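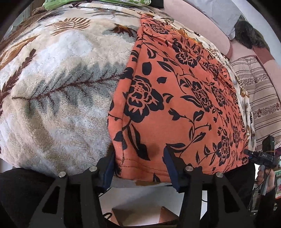 *Gripping the orange cloth by the hem. Fleece underneath, second gripper at right.*

# Budget for hand-held grippers, cloth folding. Pairs or singles? How many spare pads?

**hemline_ops**
December 12, 2025

Trying to get a purchase request in before the end of the month and I'm stuck on quantities. We do cloth and blanket handling, two-finger hand-held grippers, black frame, navy fabric-covered pads at the tips. Recording people folding so we can train the arm later. Have one pair now. Want more.

Two quotes on my desk:

- Tornano, $790 per gripper, pads included for the first set, 7 week lead time
- Dollix, cheaper per unit but pads sold separately and they won't say how long they last

Total I can ask for without a second signature is not great. So:

1. Do I buy in pairs or get an odd one as a spare? Most of our folds need two hands.
2. How many spare pads per gripper? Ours grab thin printed cotton one minute and thick plush fleece the next, and I have no idea what that does to them.
3. Anything I'm going to forget to put on the request. Cables, mounts, whatever. We have one thin black cable that loops down under the fingers and it gets in the way of everything.

Need 200 usable recordings per cloth type if that changes the math. Thanks, sorry for the rush, form is due.

---

**shop_by_the_canal**

Pairs plus one. Always the plus one. We bought straight pairs the first year and when one went back for repair the other just sat in the drawer. Two-hand folds stop dead.

Pads: order more than feels right. We went through a set every 90 recordings on rough stuff, longer on smooth cotton. Fleece sheds into the pad fabric and then it starts sliding on thin cloth. You don't notice at first, you just see more dropped hems and blame the person holding it. So for 200 per cloth type I'd plan on three sets per gripper for each rough type and be happy if some are left over.

Don't mix pad batches between left and right hand. Ask me how I know.

Cable: get a longer one and run it back along the forearm with a clip. Cheap. Put the clips on the same request or you'll be waiting on a seperate approval for a bag of clips.

Also 7 weeks means 7 weeks from when they get the PO, not from when you hit submit. Check how slow your purchasing people are in December.

---

**quietlab22**

go with the cheap ones, they all do the same thing. just buy rubber bands lol

---

**foldbench**

Disagree with the one above. The cheap ones may be fine, but get the pad price in writing first. A low unit price with expensive pads can pass the other quote by spring, depends how much you record.

Things missing from your list:

- loose screws. The little round-head ones on the frame back out, buy a bag plus the right driver
- labels for each unit, so you know which one made which recording
- the cloth! People forget this. You need enough different fabrics, prints, thick and thin, and they get stretched and dirty. Line item for that, plus laundry
- a hard case per pair
- shipping and return shipping, Blöndal charged us both ways on a repair

On the second signature thing, can you split it? Grippers now, pads and cloth as supplies under a different code. Ask before you do it, some places hate that.

If the Dasent resale list is open to you, look there for the plus one. Used is ok for a spare as long as teh fingers close evenly. Try it on a thin hem before you pay. If one finger tucks under the corner and the other pinches clean, fine. If the cloth creeps, pass.

---

**hemline_ops**

Great, thanks. Going with three from Tornano, extra pads, clips, screws, and a cloth line. Still waiting on Dollix to answer about pad prices, will add it here if they do. Splitting the codes is a no, asked already.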